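Section 3: Setting up the Grultix 104 wire feeder

3.1 Before you start

Switch off the power source at the wall and wait two minutes before opening the side cover. Check that the drive rolls match the wire you are going to use. The groove size is stamped on the side of each roll, and the size facing outwards is the one in use on all Grultix feeders.

CAUTION: Wire can spring off the spool when the end is released. Wear eye protection and keep hold of the wire until it is in the guide tube.

3.2 Fitting the spool

1. Unscrew the hub cap and slide the spool on so that the locating pin goes into the hole in the spool flange. The wire must come off the bottom of the spool, towards the rolls.

2. Refit the hub cap by hand. Do not use pliers.

3. Adjust the hub brake. The spool should stop when the feeder stops, without running on. If the motor labours, slacken the brake screw a quarter turn and try again.

Note: Spools with the older Horgan flange need the Kuvance adaptor, which is sold separately.

Bent or kinked wire must never go through the liner. Cut it back to straight wire and throw the offcut in a bin straight away. Short pieces left in the feeder cabinet can bridge the contacts on the motor board.
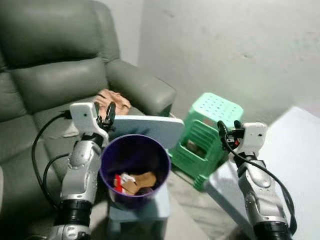 3.3 Feeding the wire

1. Lift the pressure arm. File the wire end smooth and push it through the inlet guide, over the lower roll and into the torch liner by hand, until it is well inside.

2. Close the pressure arm and set the tension to 3 for solid wire or 2 for flux-cored wire.

3. Remove the contact tip, lay the torch cable out straight and switch the power source back on. Press the inch button until wire shows at the neck.

CAUTION: Point the torch away from your face and other people while inching.

4. Switch off, fit the contact tip and trim the wire.

Note: Blow out the liner after every 1,000 hours of use, or sooner if the feed becomes jerky. See Section 7.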